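Speaker notes – Keeping one arm in one simulated cell
Hongmei Qin, Erkine user session, 22nd January

Opening. Say who I am and what I look after: a single simulated pick cell, project name Prandale. One arm, one table, one wrist camera, one fixed camera. The cell exists only as a scene file, and it still needs upkeep. Twenty minutes, questions at the end.

Base first. The base block is bolted to the table in the model, and every other pose is measured from the flange on top of it. When a run drifts, check this transform before touching anything else. In the fall we lost 23 runs to a base rotated by half a degree after a mesh swap. The render looked fine. The log did not.

Then the ready pose. Forearm down toward the far half of the table, wrist cylinder vertical, fingers pointing down at the table and holding nothing. Every episode starts here. If the arm settles anywhere else, stop and reload the joint offsets.

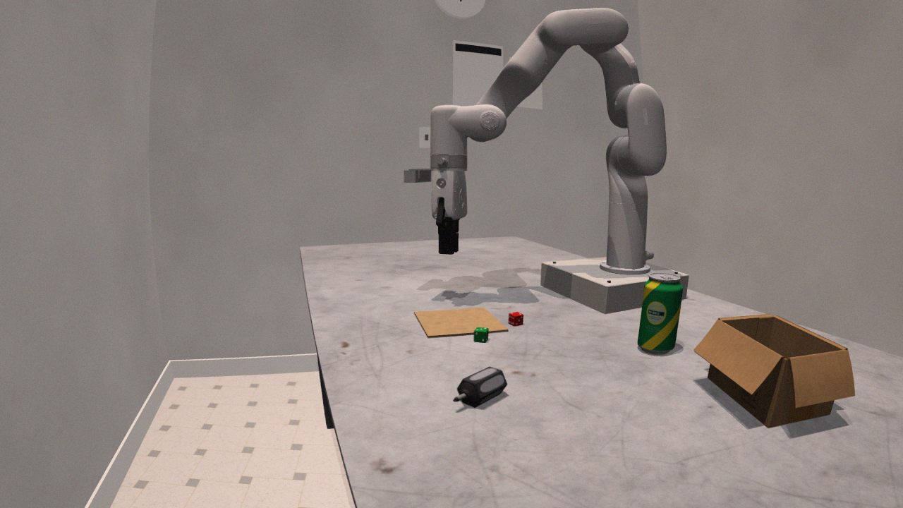

Props are placed by script: dice, drink can, open carton, tan board. Each one has its own mass and friction entry in the prop table. The dice are the troublesome ones. They are tiny, the contact solver is touchy about small bodies, and the default friction value lets them squirt out of the fingers at close. Khattak wrote the patch that fixes this – ask for the link, it is not in the main branch yet.

Pause here. Mention that the table stains belong to the texture and have no collision shape. This question comes up every time. 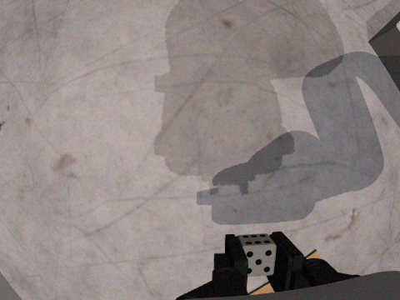 WRIST CAMERA AND GRIP CHECK

Camera is rigid to the gripper, so the fingers should land in the same pixels in every run. Compare against the stored mask. Any shift means the mount offset was edited.

Grip check, in order: both inner faces touching the die, no gap on either side, die centered between the fingers. Close force stays at the low setting for dice. Solver runs 800 steps on close, then hold.

Shadows. The arm throws overlapping shadows on the table, and where they cross the patch goes dark with stair-stepped edges. That is shadow map resolution. Raising it costs render time, and the Allard detector was trained with the steps in, so I leave it alone until the February retrain.

Maintenance list for the handout:
Base transform – after every mesh change
Joint offsets – at each reload
Finger mask – every 133 episodes
Prop friction table – compare with the last good copy

Skip the log slide if short on time.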